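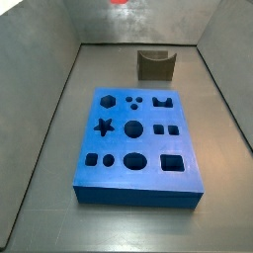
Re: [playroom-makers] Foam shape sorters, take 2

From: Wendy Marsden
To: playroom-makers list

Vilgot Brekke wrote:
> Has anyone on the list cut their own foam sorting block? We have
> one of the Stollora wooden ones and my daughter hates how loud
> it is when the pieces drop. I'm thinking of a thick piece of foam
> with holes cut down into it, but I don't know which shapes to
> pick or how close together I can put them. She's 2 and loves
> stars. Also, is it going to fall apart in a month?

Hi Vilgot, and hi everybody,

Oh, I have opinions on this one! I've been a foam person ever since my sister's kids came to stay and the wooden sorter got thrown down the stairs before breakfast. Our blue block has the star in the middle row on the left, right beside the big circle, and the arch is in the back corner. I love having the star next to something easy. A kid who gets fed up with lining up five points can move over to the circle and feel like a champion again.

For shapes, I'd start with a circle, a big square, an oval, a hexagon and your star. The arch is fun too, but it only makes sense once they've figured out that a piece can be upside down, so maybe save it for a second block. I'm also fond of the little groups – ours has three small round holes in a triangle, and two small squares sitting side by side. My nephew was never much interested in sorting, but he would stick things in those three holes until dinner was on the table.

The star is the hard one to cut. Mine took me 3 tries on scrap before I touched the good foam, and the points still came out a bit rounded. I've stopped caring. Soft points are easier on the foam anyway, and the piece slides in better if you sand its tips down to match. Use a fresh blade, go straight down, and don't saw at it. For the circles I use a piece of thin-wall pipe with the end filed sharp, and twist.

As for spacing, leave more wall than you think you need. I crowded my first one and a wall tore between the hexagon and the hole next to it, right where little fingers pull. I glued it with Lambert foam glue and it held until October, so your month is probably safe!

I bought my foam from Nostuvach, the 193 in their list, which is the firmer kind. The soft one feels nicer but the pieces get stuck in it and then there's crying. Wash it with dish soap and stand it on edge overnight to dry.

If you want my paper templates, write me off list – I have 9 of them drawn so far, and the oval needs redoing. Does anybody still have the Kundwood pattern sheet with the half moon? I lent mine out and it never came home.

Wendy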